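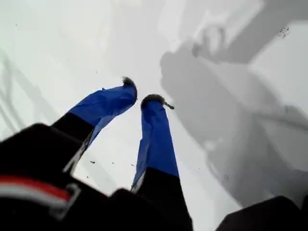
Tekle Kahsay wrote in after last week's class: "Do we really need rules for arms this small? The one I use at home couldn't hurt a fly."

Fair question, and I'd like to spend this handout on it. Small arms pinch too, and they drop things, and a bad habit you pick up on a small machine follows you to a big one. So these are our house rules for the two-arm bench in the Marnport lab. Most of them I learned by breaking them!

Rule 1. Say it out loud before you power up

Call "arms live" and wait until your partner answers. If you're the one reaching over the table, take your hand back first and then answer. I don't care how silly it feels with only the pair of you in the room.

Rule 2. Look at the wires and cables

Follow each one along the joints with your eyes. You want enough slack for the arm to bend all the way, and no loop that can catch on the other arm. Celeste Gouveia and I lost a whole Saturday to one snagged connector, so please humor me on this.
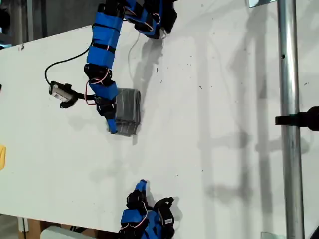
Fig. 2. Arm, wiring and a taped block on the white table.

Rule 3. Slow first, always

Any new motion runs at 30 percent speed for 5 full passes. If you change the motion, even a tiny bit, you start the passes over. Bonifacio Robles will tell you this is too careful (he has told me plenty of times) - he still does it.

Rule 4. Check the fingertips

Tape on a fingertip wears, wrinkles and lifts, and your grip changes with it. Press any loose flap down or put on fresh tape, then write the change in the log. A grip that changed halfway through a session with no note beside it is a real pain to sort out later.

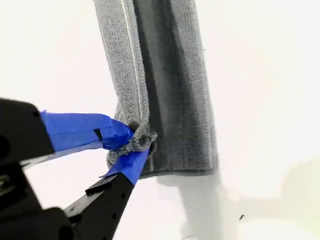 Rule 5. Never pull on something a gripper is holding

Cloth fools people because it's soft. You tug, the joint pushes back, and now you're in a fight with a motor. Stop the arm, open the gripper with the controls, and then take the cloth. Lay it out flat again before the next run, well clear of both arms,

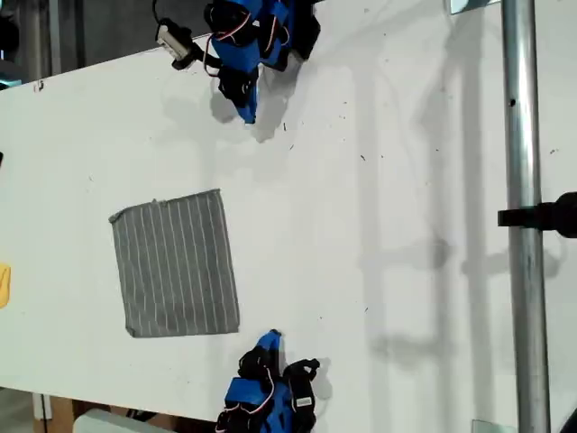 and step back behind the floor line before anyone calls "arms live" again. Yes, every single time, even if all you did was smooth out a corner.

For next class: read the stop procedure and bring two rules you'd add or throw out. Sang Châu has the spare log sheets.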